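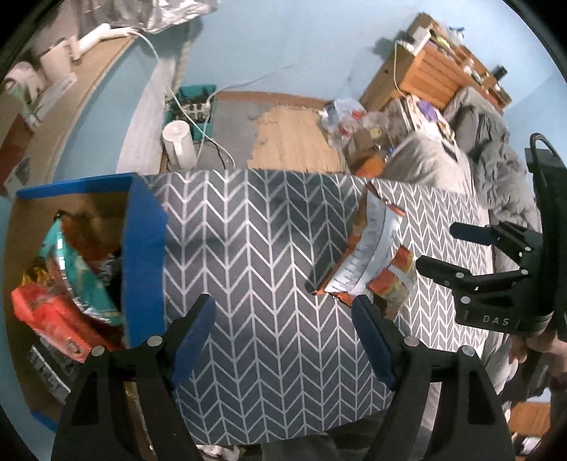
Illow is a packing station for mixed snack orders, the kind where no two boxes get the same bags and somebody has to reach, grab, turn and place all day long. We built it for small packing rooms, and we started with the hardest part of the job, the bag itself. Soft bags are a pain for machines! A long one can be lying with its silvery back up and the printed side hidden, with a smaller packet right beside it, and the box next to them already has a pile of shiny wrappers in it, teal over red over black. People deal with all of this without thinking. Two padded fingers and a lot of practice can deal with it too, and the practice is what we've spent most of our time on.

What it does

Illow takes loose bags from a flat table and puts them in an open box, one at a time. It has one arm, one two-finger gripper, and a work table you can walk up to from three sides. The order list comes in through Marar, our order screen, which shows the packer what's in the box, what's still to come, and anything the arm wants a second opinion on. If it isn't sure of a bag it leaves it on the table and moves to the next one. The screen goes yellow, you hand it the bag or drop it in the box yourself, and it carries on from there.

There's no feeder to line the bags up. We tried one early on and took it out again, because every new bag size meant an hour with a wrench. You tip the bags onto the cloth, spread them a little with your hand, and press Start. (Spread them, please. A heap works but it's slower, and the arm will spend a while nudging things.)

About the cloth: any matte, non-slip cover is fine, plain or patterned. Glare off the table bothered our first version more than any pattern did.

How it learns a new bag

This is the part we get most excited about. The people who pack teach the station. You pick up a hand-held gripper, open it over the bag, close it, lift, and let go over the box, the way you'd want the arm to do it. Do that for a while, with the bag face up, face down, at a slant, half under another one, and send the session to us at Clirnum. For a bag close to one it already knows, 200 good picks are usually plenty. A really odd shape takes more.

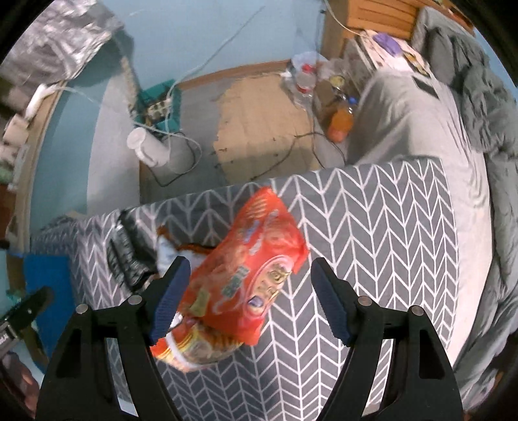
Bags that overlap are worth a session of their own. When one bag is resting on another you have a choice of where to pinch, and packers choose differently depending on how full the bag feels and which way it needs to land. We used to ask everybody to do it the same way. We don't anymore. The mix of habits made the station calmer around messy tables, and it was also a lot more pleasant for the people doing the teaching, who no longer had us hovering over them with a list.

Sessions are best kept short. Your wrist will tell you when to stop, and tired picks are poor picks anyway. Swap hands, swap people, go get a coffee.

What changes for the packers

Our longest-running station is in the packing room at Astavley, where Onni Keskinen leads the day shift. Before Illow, four people stood at the tables and one of them was nearly always walking, back and forth to the shelves for whatever had run short. Now the station fills the steady part of each order and the crew handles the rest: glass jars, gift notes, the fragile stuff, the customer who wants everything wrapped twice. Same four people. The walking gets shared out, and there's a stool at every table that gets used.

"I was worried I'd turn into the guy who watches a screen," Onni told us when we came by in August. "I look at it when it goes yellow. Otherwise I'm packing."

He had complaints as well, and they were good ones. The first stations beeped on every skipped bag, which drove the whole room up the wall by 10 a.m., so the beep is now off unless you turn it on. The Start button was on the wrong side for anyone left-handed; you can now plug it in at either end. And he wanted a way to say "leave this order alone, I'm doing it myself" with a single press. It's in there, bottom corner of the Marar screen, and we hear it's the button with the most wear.

On a normal day at Astavley the station places 3200 bags. Some days it's a good deal less, and the crew turns it off for holiday boxes, where the layout in the box matters more than getting it filled. 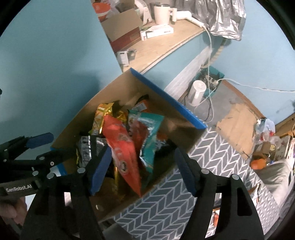
Deep boxes are slower than shallow ones. The arm has to bring the fingers down inside the walls, open them without shoving what's already there, and come back up without hooking a crimped end on the way out. We've improved this a lot over the past year, and it's still where a person is clearly better — fast hands know how to tuck a bag down the side with a knuckle, and we have nothing that matches it. If your boxes are tall and tight, talk to us before ordering and send a few of the real ones, filled the way you like them.

Things it doesn't do

Illow won't tape or label boxes. It won't pick up anything torn or leaking; it leaves those on the table for you. It doesn't check dates. It can't work with bags hung on strips, though we're asked about that often and have somebody on it now.

It also needs company. We don't recommend leaving it running in an empty room, mostly for the plain reason that a skipped bag stays skipped until somebody comes along.

In the crate

One arm on a wheeled base with locking casters
One two-finger gripper, fitted, with a spare set of ribbed pads
One hand-held gripper for teaching sessions
Marar screen with stand and wall bracket
Start button with a long cord
Two table covers, washable at low heat

Known bags at delivery: 117 kinds, and the list grows every time a room sends us a session it's willing to share. Ask for the current list, or send us a handful of your own bags and we'll try them on our table and mail you the video, drops and all.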